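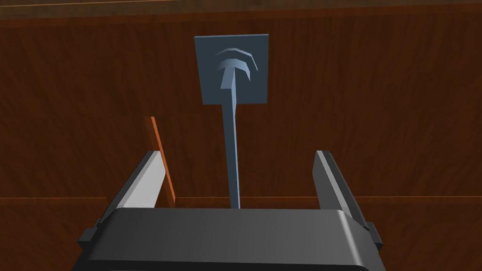
*Wood grain, rendered, darker band along the top*

**Ticket 112 – lineup won't save, says over cap**
Opened 8/5/22 by Teemu Väisänen
Product: Detusik lineup builder
Contest: Skellow preseason, salary cap

**Reported**

Can't submit my lineup. Builder says over the cap, but the total at the bottom of the same page is under it. Swapped my kicker for the cheapest one on the board, same error. Logged out and in, same. Other entries in the Serkness contest save fine. Lock is tonight, so please hurry.

**Log (Rasmus Adomaitis)**

- Pulled the entry. Teemu is right, total is under the cap. Error is wrong.
- Asked him to clear the cache. No change.
- Tried his exact roster on my test account – saved first time. So not the players.
- Compared the two drafts. His has a leftover flex pick from an earlier version, hidden in the builder but still getting counted. Salary check adds it, page total doesnt.
- Looks like it happens when you swap a running back out of flex after he's been ruled out. The old pick should drop off and it stays.
- Reproduced on version 27. Not on 26, dont have anything older set up here.
- Searched for other drafts with the same ghost pick. Found 6, all Skellow. Messaged those users.

**Workaround**

1. Delete the whole draft. Emptying the slots won't do it.
2. Start a new one from the contest page, not from "copy lineup" (copy brings the bad pick with it).
3. Fill flex last.

**Teemu, reply**

Copied it the first time, sorry, missed that bit. Made a fresh one and it saved. Got in before lock. Can I get the entry fee back on the duplicate? I've been charged for 2.

**Rasmus**

Duplicate entry pulled, refund sent to Heiskanen in billing to aprove. Bug passed to the builder team, steps attached. Leaving this open till the refund shows on your account.

Status: pending – billing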